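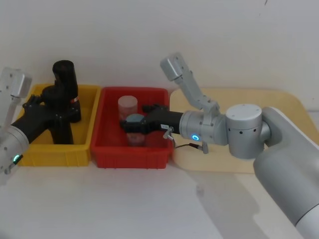
Chapter 7

Bins, Tubs and the Promise of a Place for Everything

Most books on storage begin by telling you that order saves time. They say it in the first paragraph, usually with a number attached, and then move on to what you should buy. We would like to slow that down. When the second edition of this book was being prepared, Tamara Stelmakh went looking for the source of one such number, the claim that the average household loses 40 hours a year hunting for misplaced things. She followed it through several home magazines, a leaflet, and a catalog for shelving, and it ended at the catalog. There was no survey behind it that she could find. The number may still be right. We don't know, and the people who print it don't seem to know either.

So this chapter starts from a smaller question. You have a table, a few open containers, and a handful of jars and bottles that have to go somewhere. What does sorting them into bins get you, and what does it cost?

7.1 What a bin does

An open bin sets a limit. It says that these things stay inside this rim and other things stay out. That is nearly all it does. It doesn't keep dust off, it doesn't seal, and it doesn't know what belongs in it. The sorting is done by whoever is putting things away, and the bin only holds the result until the next person comes along with a different idea.

Writers on the subject like to skip this. Severyn Yatsenko, whose course notes were the starting point for this chapter, used to ask his students at Derkach to sort the same box of kitchen and bathroom containers twice, a month apart, with no labels. Few of them put everything back where it had been the first time. Some had sorted by size in September and by use in October. They were all sure they had followed "the obvious system" on both occasions.

Keep that in mind whenever you read that a system is intuitive. Ask for whom, and on which day. 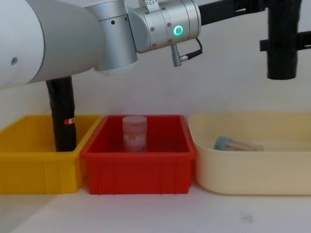
7.2 Color as a sorting rule

The cheapest rule, and the one most often recommended, is color. Yellow for one kind of thing, red for another, and a plain tub in white or cream for whatever is left. It is easy to teach and easy to see from across a room. It also works on people who can't read the label or don't bother to.

There are two objections, and we think both are serious.

The first is that color carries no meaning until somebody gives it one. A red bin might mean "lids that need checking," "bathroom," or "the bin we happened to have." If the rule is written down nowhere, it lives in one person's head and leaves when that person does. Liudmyla Koval kept a record for the shared kitchen at Kedow over one winter. The household had agreed on three colors. By spring there were four explanations of what they stood for — all given with complete confidence.

The second objection has to do with how many people confuse certain colors, or see them poorly in weak light. Yellow against cream is a bad pair in a dim pantry. If you rely on color, back it up with position: the same order from left to right, every time. Position is a weaker signal at first but it doesn't fade.

A color rule is worth having if you can say yes to the following.

The rule is written where the bins are kept.
There are no more than four colors.
The bins stand in a fixed order.
Someone who has never seen the system can use it after one look.

We have tested this last point less than we would like. Treat it as advice.

7.3 Tall things in shallow bins

Suppliers measure bins by volume, and volume is a poor guide. A shallow bin holds a good many small jars but does little for a tall bottle or flask, which stands well above the rim and is supported only at its foot. Push the bin and the bottle leans. Pull it quickly off a shelf and the bottle may go over.

The usual answer is to lay tall things down. That is fine for a sealed flask and foolish for anything with a loose cap. A better answer is to put something next to the bottle so that it has no room to tip, or to stand it in a corner, where two walls do the work.

Height has one thing in its favor. A tall object can be taken hold of from the side without reaching down past its neighbors. Small jars near the bottom of a bin have to be reached from above, and the more of them there are, the less room for fingers between. Anyone who has tried to lift one jar from a full bin and brought up two will know the trouble.

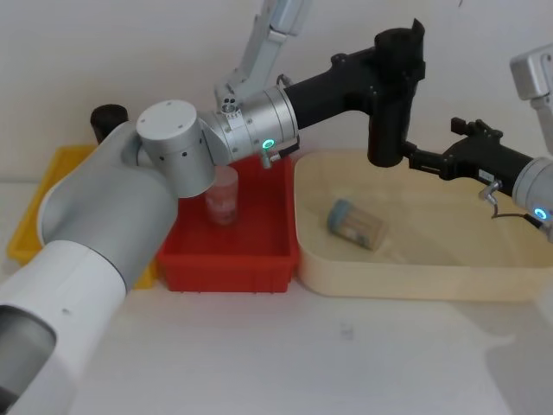
7.4 The third container

Nearly every sorting system has a container for the rest. It may be called "misc," "to sort," or nothing at all. The strict school of tidying treats it as a failure. Bram De Haan is blunt about this in his lectures and tells his audience to throw the thing out on the first day.

We aren't convinced. When the rest container is taken away, the odd items don't vanish. They get pushed into the nearest bin that will take them, and then the other bins stop meaning what they are supposed to mean. A wide tub with low sides, kept in plain view and emptied on a regular day, does less harm. The condition is the emptying. Without it De Haan is right.
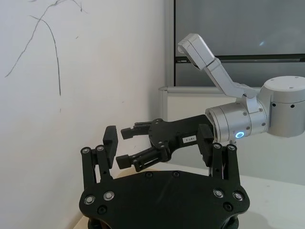
7.5 Before you go on

The exercises for this chapter use whatever you have at home. Three containers and six to ten objects will do. Jihad Sayegh, who tried them out with an evening class, advises against buying a matching set first, and we agree. The Dendodik workbook sends its readers to the store on page two.

Sort your objects by any rule you like and write the rule down in one sentence. Put the sentence away. Ask another person to guess it from the bins alone. Compare the two before reading section 7.6, where we turn to labels and to the question of who reads them.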